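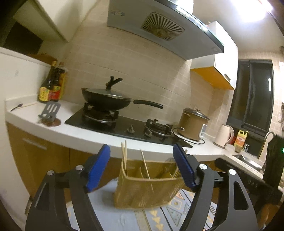

Is bamboo really as amazing as people say?
By Baiba Strazds

Bamboo gets a lot of compliments. It's the fastest plant on Earth! It's stronger than steel! It's good for the planet! You'll find these on toothbrush packets, sock labels and the signs at garden centres. Some of them are true, some are a bit true, and a few need a hard look.

Claim: bamboo is a tree
No. Bamboo is a grass, a relative of the stuff on a footy oval. It has no bark, and its stems (the proper name is culms) don't get fatter each year the way a tree trunk does. A culm pokes out of the ground already as wide as it will ever be. So if someone offers to count the rings on a bamboo pole to tell you its age, be suspicious.

Claim: you can watch it grow
Sort of. A few giant kinds, in warm wet places, have grown most of a metre in a day. But that's the record, and people love to quote a record as if it were normal. I measured a new shoot behind the library in Melwood every morning at 6 and wrote the heights in a notebook. Its best day was 5 centimetres. That's still very quick for a plant, but I sat beside it for a whole lunchtime and saw nothing move except ants.

Claim: it's stronger than steel
Stronger how? Pulled from both ends, some bamboo fibres do very well for their weight. A steel bar of the same size will still beat a bamboo pole in most tests. Bamboo can also split along its length, and insects will eat it. When you hear "stronger", always ask what was done to it and what it was compared with.

Claim: bamboo socks are natural
Most soft bamboo cloth is really rayon or viscose. The plant is broken down with strong chemicals into a goo, and the goo is squirted out as thread. The socks may be lovely. They just have a lot less to do with a forest than the picture on the label suggests.

Claim: it flowers once, then dies
Strange, but mostly true for many kinds. Some wait over 60 years, then flower, make seed and die. Plants of the same kind can do this at nearly the same time, even when they're growing far apart. Scientists have several ideas about why and haven't settled on one. I like it when a book admits that.

Try it yourself
Find 4 things at home or in a shop that say "bamboo" on the label. Read the small print on the back. How much of each one is bamboo? Is there glue, plastic or viscose in it too? Write down what the front says and what the back says, side by side, and see whether they match.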